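Matching a Dark Brown Stain on New Wood

5 min read

The hall cupboard in our house was missing a door when we moved in. I bought a replacement blank from a shop called Gautier and spent most of a month trying to get it to the same dark brown as the three doors that were still there. These are my notes on the color work. Hanging the door was a separate job and went without trouble.

The first mistake was matching from memory. I looked at the old doors at 8 in the evening under a ceiling bulb, went to the store the next morning, and picked a can called Bundero Dark. On scrap it dried several shades too red. The old doors also look red under the bulb, but by the window they are closer to black coffee. A match made under one light can fail under another, so test boards have to be checked under both.

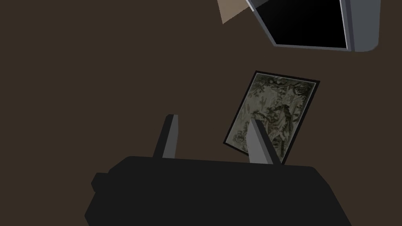

The second mistake was sanding the scrap differently from the door. I had stopped at 120 grit on the scrap and gone to 220 on the blank. Finer sanding leaves less for the pigment to sit in, and the blank came out lighter with the same stain and the same wipe time. Tariq Zaidi, who refinishes chairs, told me to write the grit on the back of every test board. I now write grit, stain, minutes before wiping, and number of coats, in pencil.

I made a grid of test strips on one long offcut. The variables were the ratio of dark stain to plain brown and the time before wiping. Two parts dark to one part brown, wiped at five minutes, was the closest. A second coat moved it darker with almost no change in hue. A third coat did nothing useful and stayed tacky until Wednesday.

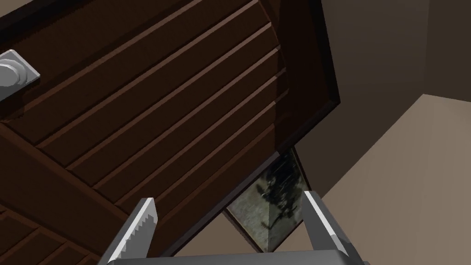
Grooves need their own treatment. Stain pools at the bottom and dries darker there, and on a paneled door the effect is strong enough to throw off the whole match when you stand back. I went along each groove with a dry, stiff brush right after wiping the faces. On the old doors the grooves have 40 years of wax in them, so a slightly dark groove on the new one is acceptable - a pale one is not.

The topcoat shifts everything again. Oil-based varnish adds amber. Water-based stays close to clear but looked gray over this stain, so I used oil-based satin, two thin coats, and left the rail edges for last to avoid drips.
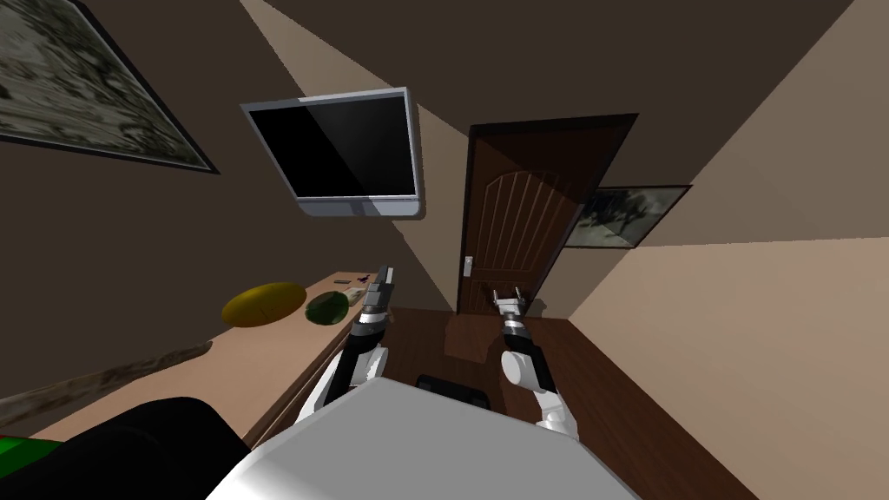

What I would change

- Buy the topcoat first and put it on every test strip. Bare stain tells you very little.
- Mix the full batch at once. I ran short and the second mix was slightly off.
- Clean the old doors before matching to them. One wash took off enough grime to lighten them visibly.

Comments and corrections to Jae-in Kwak through the contact page.

Contact | © Jae-in Kwak | Back to top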